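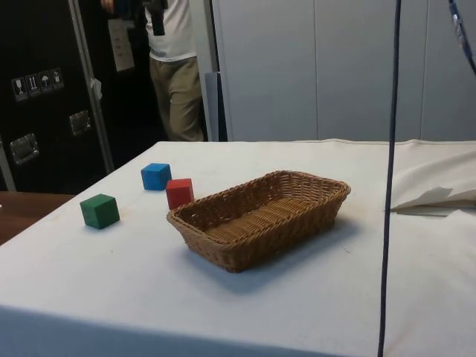

Unit 4: Teaching by Demonstration

Welcome to my favorite unit of the course! Up to now we have told the arm what to do with code. From here on we show it. You steer, the arm follows, and every joint angle and camera view gets saved along the way. One saved run is called an episode.

There are two ways to do it.

Hand guiding: you hold the arm itself and move it through the task. It feels natural and you learn fast how the joints like to bend, but your own hands end up in the camera views.

Remote control: you drive from a second device. It takes more practice (everyone is clumsy at first, me included), and the views stay clean.

Our task is block sorting - each cube goes into the basket, one at a time. Approach slowly, line up the fingers with two flat sides, close, pause for a moment, then lift.
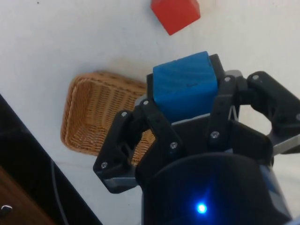

Keep an eye on the wrist view while you drive. If you can't tell from that view where the cube is, the model you train later will have trouble too.

Change the layout between episodes. Turn the basket, swap the cubes, spread them out. Small fumbles are fine to keep if you recover from them - those runs can be wonderful teaching material!

For the lab: record 80 episodes per team and save them in the Staketti folder. Last year's set has 3,880 episodes, so you can compare your driving with theirs.

Reading before October: Kovier handout, sections 1 and 2.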